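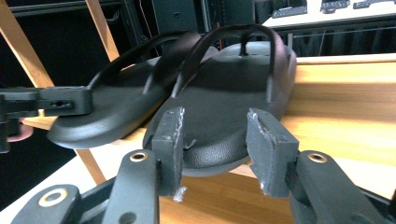

Black flip-flops, side by side.

My first summer without work

I stopped working in June, after 34 years in the same accounts office. In the last month my colleagues asked me many times what I would do with all the days. I answered "rest", and they seemed satisfied. By August I was tired of resting.

My friend Ruoxi Gu stopped a year before me. She told me to write down one week, hour by hour, without changing anything. I did it in a small notebook. It was not pleasant to read. On one day I had watched television for six hours, and I could not remember the programmes. 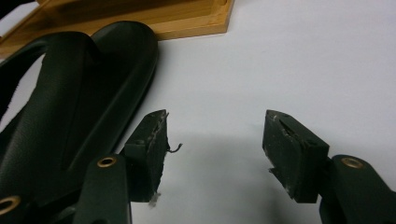
A wooden tray on a white tabletop.

So I made a few small changes. I get up at the same time as before. In the mornings I walk to the Tronska library and back, about 90 minutes if I don't stop for bread. I also joined a choir in Sinda, where I am the weakest alto, and they are patient with me. 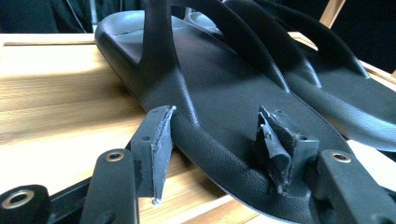
The choir was harder than the walking. I had forgotten how it feels to be new somewhere. For the first two evenings I only moved my mouth. On the third the woman next to me pushed her music towards me and pointed at our line, and after that I sang, quietly.

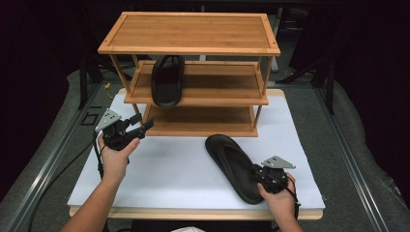

Money is the other thing people ask about. I spend less than I expected, mostly because I no longer buy lunch. I have also become slower to buy things for the house. A bamboo shoe rack with three shelves is enough for me, and two years ago I would have wanted a whole cupboard. What I do spend more on is train tickets, and I don't regret them. Next month I go to Fomby to see my sister.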